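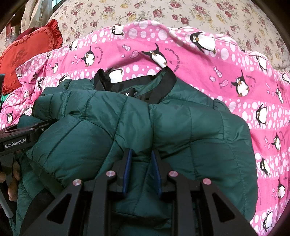 Flirkitix: five months with a budgeting app

I started using Flirkitix after my bank dropped its own spending tracker. I wanted something that would pull in two checking accounts and a credit card, sort the transactions, and leave me alone the rest of the time. It mostly does that.

Setup took one evening. My Plodeston checking account connected on the first try. The Prado card needed three attempts and a phone code each time, and it still drops off every few weeks. When it does, the app shows a small gray dot next to the account name and nothing else. I missed it once and thought I had a very cheap October.

The free version covers two accounts. For a third you need the paid plan, which I have.
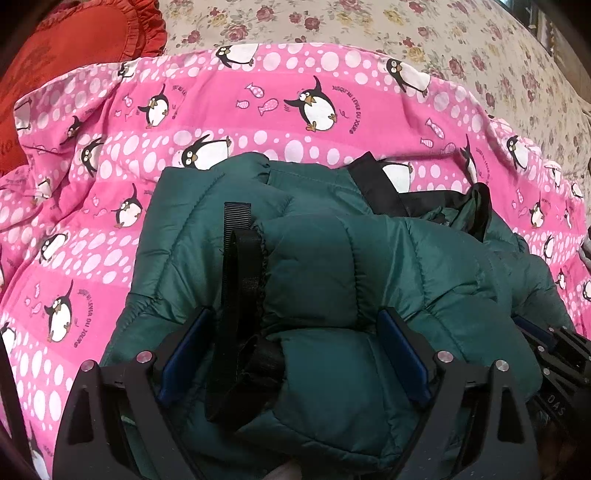
Categories are where I spent most of my time. The app starts you with a long list, and I cut mine down to 10. You can rename them and set a monthly limit for each, but you can't split one purchase between two categories on the phone, only on the website. A trip to a department store where I buy a quilted puffer jacket and a week of groceries goes in as one lump until I get to my laptop. I put winter clothes in their own category this year, with a limit of $174, and the warning came up when I was close to it — useful, though I'd like to choose when it appears.

The savings goals are simple. You name one, enter a target, and pick an account. Mine was a car repair fund, and it stands at $2,558. The progress bar only updates overnight, so a transfer made in the morning doesn't show until the next day.

Reports are thin. There's a pie chart and a month-to-month list, and you can export a spreadsheet from the website. If you like to look at trends over a year, Pomine does that better, but I found its screens crowded and went back.

I'd give Flirkitix four stars out of five. I'm keeping it through tax time.
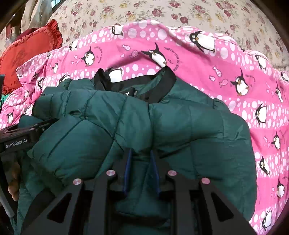 Jinfeng Shi wrote in to say that the Prado connection stays up longer if you turn off background refresh and sync by hand — "I do it on payday and it hasn't dropped since summer." I've switched mine over and will see how it goes.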